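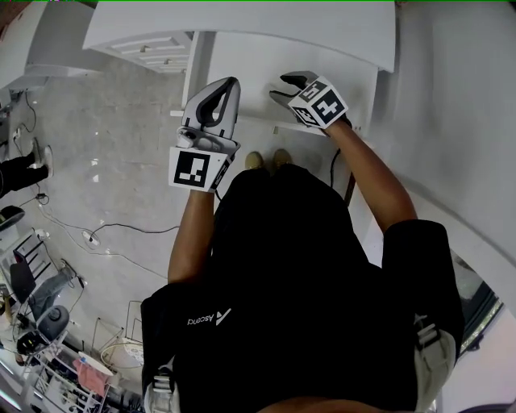

What do viewers remember most from a film adapted from a graphic novel? They remember faces, and they remember them very well!

3.2 Recall of drawn and filmed scenes

We showed Plukotton, the film and the book, to 23 viewers in Plestbridge. Three weeks later, 15 of them could still describe the lead's first close-up (a lovely result). Fig. 4 plots recall by scene. Geum's coding sheet was used throughout.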